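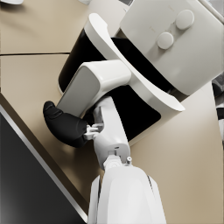
## Saludo recipe booklet -- minutes, 9 June 2020

Held by phone, start 10:00.

On the call: Aba Wumbei (chair), Akosua Wumbei (notes), one person from Druleck for items 2 and 3.

### 1. Last minutes

May minutes read and accepted with one fix. The booklet has 30 recipes, not 32. Two of the soups were merged and the lentil one with cumin was dropped.

### 2. Print run

Druleck has quoted $2,352 for the summer booklet, stapled, with a color cover and black text inside. The price is good until the end of the month. It includes delivery to the Forkham store but not to Plosorgate.

Advance orders stand at 867. Aba wants to print 300 over that for the shelf. Akosua thought this was high, as the winter booklet still has a full box left at Forkham. After some back and forth, 300 it is, on the condition that the cover doesn't say "Summer" anywhere, so leftovers can go out in the fall.

Druleck asked for final pages in one file this time. Last time the index came separately and was bound in upside down. They also need the back cover text, which is still missing.

**Agreed:** accept the quote. Akosua to send the signed copy back.

### 3. Paper

Druleck can do a coated inside page that wipes clean, but pencil won't write on it. Several readers have told us they mark up their copies. Plain paper stays. The person from Druleck left the call after this item.

### 4. Air fryer chapter

Seven recipes in the chapter, up from four. Chickpeas, carrots, salmon, two kinds of potato, stuffed peppers and the small apple hand pies.

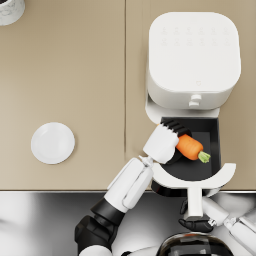 *Air fryer on the counter, from above.*

The main trouble is times. Recipes came in from three people using different sizes of basket, and the potato wedges range from 14 to 22 minutes for the same weight. Aba proposed giving a range and a sign to look for, such as "brown at the edges." Akosua would rather give one time per recipe and put a note at the front of the chapter telling people to check early. We went with Akosua's version.

Other points on the chapter:

- Temperatures in Fahrenheit first, Celsius in brackets.
- Cut "spray generously" everywhere. Say how much oil.
- The peppers need a smaller filling. Aba's split when she made them, and the rice on top dried out.
- Hand pies: say to leave space between them. Akosua to redo the dough amounts, which make more than the filling will cover.
- Salmon needs a line on thin tail pieces -- they finish well before the thick ones.

### 5. Pickup

Forkham will hold orders behind the front counter, sorted by last name. Plosorgate has not confirmed hours. If they can't, their orders go by mail and we cover the postage. Aba will call them again before the pages go to Druleck.

### 6. Reader mail

Most of it was about the rye bread on page 11 of the winter booklet, where the salt is given twice. A corrected page will be tucked into every summer copy. One reader would like larger type. Akosua will try one size up and see how many pages it adds.

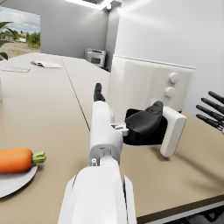

Can readers still add a copy to an order they have already placed?

They can until the pages go to Druleck. After that they would need to buy one from the shelf at Forkham.

### 7. To do

- Aba: back cover text, call to Plosorgate, retest of the peppers.
- Akosua: signed quote, dough amounts, corrected rye page, type size trial.
- Both: read the full proof separately before comparing notes.

Call ended 11:20. Next call when the proof is in.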